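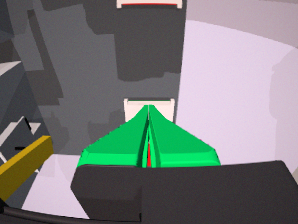

Sarnarau Sorting Cell: Frequently Asked Questions

What does the simulation package include?
A simulated room, one robot arm and a four-bin sorting fixture — all supplied by Thoroddsen under a single licence.
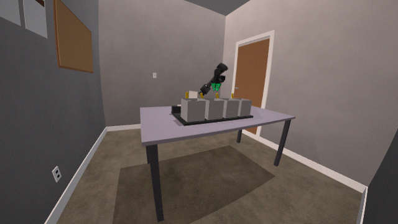
The arm above the four grey bins.

May we change the task?
Yes. Licence holders may edit the order in which bins are served,

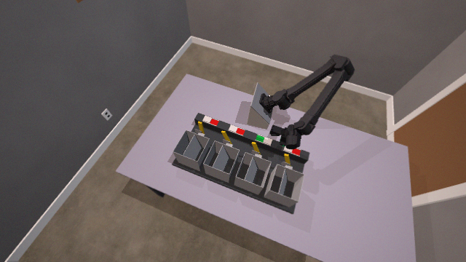
and may save up to 25 task files per account. Further files are available on request.

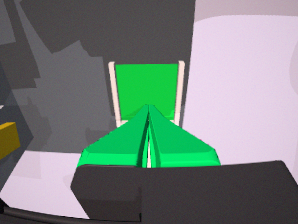 How do we obtain support?
Please write to Ludmila Skála at the Drerkby office. Replies are normally sent within 5 working days.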